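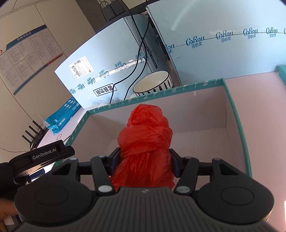 Atholm Packing and Shipping Club – Reference Pages

Corrugated box

A corrugated box is what most of us just call a cardboard box, and I've been grumbling about that word for years. Cardboard can mean any stiff paper, including the stuff a cereal box is made of. Corrugated board has a wavy sheet (the flute, or the medium if you want to sound like a mill person) glued between two flat ones called liners. Those little waves work like a row of arches, and they're why a box made of paper can sit at the bottom of a stack and not fold up on you!

The wavy paper came before the box. It was patented in England in the 1850s as a lining for tall hats, and it took a while before people in the US started wrapping bottles and glass lamp chimneys in it. Liners came next, first on one side and then on both. Before all that, goods went out in wooden crates and barrels, and for a long stretch the railroads charged extra for anything packed in paper. I'd have loved to see those arguments.

Flutes go by letters, and the letters aren't in size order, which drives new members crazy. A is the thickest of the common ones, C comes next, then B, then E, and F is thinner still. They were named in the order they came along. C is the everyday shipping flute, and E is what you get when somebody wants nice printing on a small box.

The style you see most is the regular slotted container, or RSC. All the flaps are the same depth, the outer two meet in the middle, and you run tape down the seam. I tape mine in an H – down the middle and across both ends – and I'll defend that to anybody. 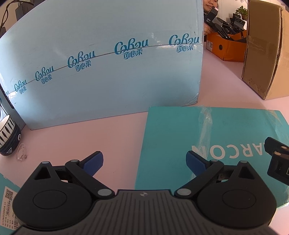 Damp is the big enemy. Paper fibers soak up moisture from the air, so a box that stacked fine in February can sag in a sticky summer garage. Our old Piltex cartons went soft that way, 8 of them in one season, and we moved everything up onto pallets after that. Le Roux sells a wax-coated kind that holds up better, but most recycling programs won't take waxed board, so I only use those for produce.

Plain boxes recycle very well. The old fibers get pulped, cleaned and pressed into new board, though they get shorter each time around and some fresh pulp has to go in. Flatten them first, please, and keep the greasy ones out of the bin.

See also: Paperboard; Packing tape; Dikach folding method

Page last edited 6/17/18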